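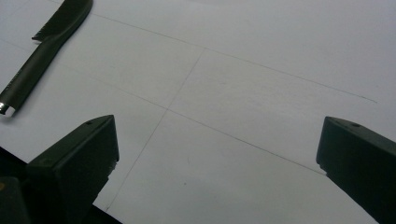 Hand-held gripper over paper with a few pencil lines, with a pen at upper left.

The Hevell comparison was a bench trial of hand-held two-finger grippers, run to settle which set of fingers should be used for collecting manipulation data. It set a long, tapered finger from Irum against a shorter one from Zokora. Its report, dated March 2, 2020, runs to 301 pages, most of them tables.

Background

Hevell had been buying fingers from both suppliers and complaining equally about each. Fredy Ñahui, then in charge of the bench, proposed a trial with fixed tasks and one scoring sheet. The proposal was accepted quickly, mainly by people who expected their own favorite to win.

Method

Six operators worked through six tasks with each type of finger. Thin items such as pens were to be picked up off a flat sheet of paper, which is a dull job for a person and a humbling one for a gripper. Pencil lines gave the operators something to aim at when setting an item down. Scores covered the pickup, the placement and any dropping in between. Swearing was recorded in a separate column and left out of the totals.

Other tasks used light containers, which tend to slide away from a finger that arrives too low. Operators were told to come in over the rim and close slowly. Compliance with the second instruction was poor.

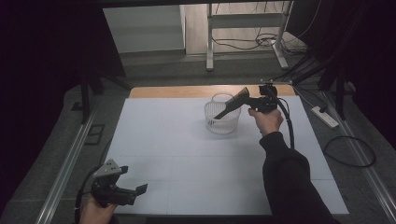
Results

The Irum finger scored higher on containers, where its reach kept the operator's knuckles away from the rim. The Zokora finger did better on pens and other thin items. Two operators preferred whichever finger they had tried first, and said so at length in the comments.

The Wu controller, used for every run, was not itself under test. It received more written criticism than either finger.

Reception

Both suppliers quoted the report in their sales material, each from a different chapter. Hevell went on ordering from both. A follow-up trial with softer pads was planned for August and put off when the pads arrived in the wrong size.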